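Notes for my talk, Clornlow evening meeting, 25th June
Vlasta Krajčí
"A basket by the table: how we clear a flat surface and keep it clear"

(Length with questions: 40 minutes. Keep the water near. Speak slowly, look up from the paper.)

1. Start

Good evening. Thank you to the house group in Clornlow for the invitation. My name is Vlasta, I help people to put their rooms in order, and I do this work in Plurkbridge and in the villages near it. Before that I worked for many years in a shop for household goods, so I have sold a lot of boxes. Tonight I will speak against some of them.

(Wait for the laugh. If there is no laugh, continue.)

My subject is small. It is the table, and the things which stay on the table when we have finished with them. I don't speak about cellars or garages tonight. If somebody asks about garages, say that Halás had a good evening about this in January and the notes from it are in the folder by the door.

2. Why the table

A table is at the height of the hand. We come in, the hand opens, the thing stays there. A shelf asks you to lift your arm and a drawer asks you to pull. The table asks nothing.

I used to tell people: find for each thing its home. I still believe it, but it is a slow way, and people with children or with long working days do not manage it every evening. They are ashamed, and then they stop inviting me. So I changed my advice. Now I say: first a basket, later the home.

(Slide.)

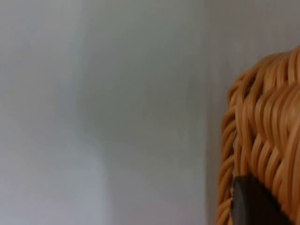

Thick woven strands against a pale, plain wall.

Say a few words on the material. I like a woven basket because you don't mind to have it in sight. A plastic box we want to hide, and when it is hidden we do not use it. Wicker may stay beside the table or on it for the whole year. The colour is warm, and in a room with pale walls it is a pleasant thing to look at.

Also mention the less good side. Dust goes into the weave. I clean mine with a dry paintbrush, the kind with long soft hair, and after that with a cloth which is only a little damp. Do not put it in the bath. I did this once, and it dried next to the radiator and became crooked.

Price: don't give advice about shops. In Plurkbridge the second-hand hall has often baskets near the entrance, and the Sarkix storage leaflet has sizes in it, if people want to compare. Hand out the leaflet here, not before, otherwise they read and do not listen.

3. How large

The usual mistake is a too big basket. A big basket is a second table with walls. Things go to the bottom and live there. My rule is that you must be able to carry it with one hand when it is full, because in the evening you will walk with it through the flat and give the things back to their places.

(Show with the arms. Ask who has a basket at home, and what is at the bottom of it. Take 2 answers, not more, last time I lost the whole middle part.)

4. The exercise

We do it together in our heads. Imagine your own table this morning. Choose the things which do not belong to the table. A child's block, a tin, a pen without a cap. You don't sort them and you don't ask whose they are. You take one, you put it in the basket, you take the next one.

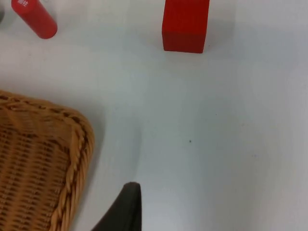 People want to begin with the largest thing, as this gives a quick result. I ask them to begin with the one which is nearest to the hand. It sounds foolish, but those who look for the largest thing start to make decisions, and with decisions they get tired. Round things also should go early, before they roll to the floor and you are under the table looking for them.

When the surface is clear, wipe it. Please don't leave this out. A wiped table has an end to it, you feel that the work is done. The basket can wait until after supper.

5. From the basket to the home

Once a day, empty it. I do it before I brush my teeth. If one thing comes into the basket every evening, this thing needs a place closer to the table. With us it was the scissors. We hung a hook for them on the side of the cupboard and the question was closed.

If a thing has no home at all, write it on a paper. At the end of the month read the paper. My first one had 26 lines. I was surprised, I teach this.

6. Questions

They will ask about partners who don't help. Answer shortly: begin alone, and don't empty the basket of another person without asking.

They will ask about paper and letters. These don't go into the basket, they need a tray. Folder, page three.

(Thank the group. Remind them to put the chairs back and to sign the list for the autumn evenings. Take the basket home this time.)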